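About Kotby

Hello, and thanks for clicking the About page, which I know from our stats is the least visited one on the whole site. I'm the person who answers the emails, orders the screws and does most of the swearing, so I got the job of writing this.

Kotby is a shared workshop for people who want to build robots and haven't got room for it at home. Or who did have room for it at home, until the rest of the household found filament in the butter dish. We rent two units at the back of the Usis yard, one for the noisy machines and one for sitting down in, and there are 23 of us paying members at the moment. Some come in every night. A few of them I've only ever met by email, but their subs arrive on time and their lockers are full of motors, so I count them as one of us.

It started in my spare bedroom. I wanted an arm that could lift a mug off a shelf and put it on the desk, and I thought it'd take a weekend (ha!). It took from one May to the next. The first version was printed in the wrong plastic and drooped when it got warm. The second one had lovely stiff joints and a base so light that the whole lot fell over sideways whenever it reached out. By the third I'd joined a forum, met a handful of people within cycling distance with exactly the same problems, and we decided that if we were all going to be miserable about gearboxes we might as well share a kettle.

So what do we do all week? Mostly arms. There's a bit of everything going on, mind you: a curtain opener, a thing that waters tomatoes, a very slow lawn edger that I'm fond of. But arms are what people turn up wanting to build, and the one most of us have cut our teeth on is our own design, the Clistel. It's a tabletop arm you can make with a printer, a hacksaw and a decent set of hex keys. The drawings are free to members and the parts come to about 20 pounds a month if you spread it over a year, which is how I'd recommend doing it, because you'll want to change your mind about the wrist halfway through. Everybody changes their mind about the wrist.

The other half of it is the software, and that's the bit newcomers tend not to expect. We've got a rule in the workshop that you run a job in simulation before you run it on a bench. It came in after I sent my own arm straight through the lid of a storage box with a full bag of bearings inside. I'm still finding them. Now we have a proper desktop machine in the quiet room, known as the Haddadin machine after the label somebody stuck on it, and you book it in one-hour slots on the sheet by the door. You load up your arm, give it a room to work in, and let it make its mistakes where there's nothing to sweep up.

I was a bit sniffy about the simulator at first, I'll admit. I like metal and I like glue. But then I spent a wet Sunday trying to work out whether an arm could reach across a kitchen island to a serving board without clouting a plate with its elbow, and it struck me I'd tried 43 different starting positions before lunch and hadn't got out of my chair. On the bench that would've been a fortnight, and I'd have run out of plates.

Kitchens are what we're all on at the moment, by the way. It's the group project for the autumn and it's open to anyone, including people who haven't built anything yet. The hard part is the elbow. You get the gripper exactly where you want it, hovering nicely over the food, and you're so pleased with yourself that you forget there's a whole lot of arm behind it that also has to be somewhere. 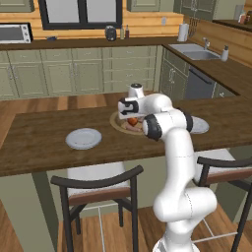

Marian asked us to put in a word for people who don't care about code at all, and says she has been a member for ages, has never once opened the simulator, and spends her evenings happily filing brackets and sorting out other people's cable runs. She'd like it known that there's plenty for hands-on folk to do and that the good vice is usually free on a Thursday.

All true, and her cable runs are a joy. If you've got a drawer of wires you're ashamed of, bring it along.

Right, the practical bits. We're open from six every weekday evening and from ten on Saturdays. Your first visit is free and you don't need to bring anything except shoes that cover your toes. After that you can pay by the evening or take a monthly membership, and there's a cheaper rate if you're a student or out of work, no paperwork, just tell me. Under-sixteens are very welcome with a grown-up who stays in the building. The laser cutter needs a short induction, and so does the lathe. The soldering irons only need you to put them back in their stands, please, I'm begging you.

Parking in the yard is tight, so use the road if you can. The door is the green one, and the bell doesn't work, so knock hard or ring the number on the contact page and I'll come down.

Page last updated 22 September 2025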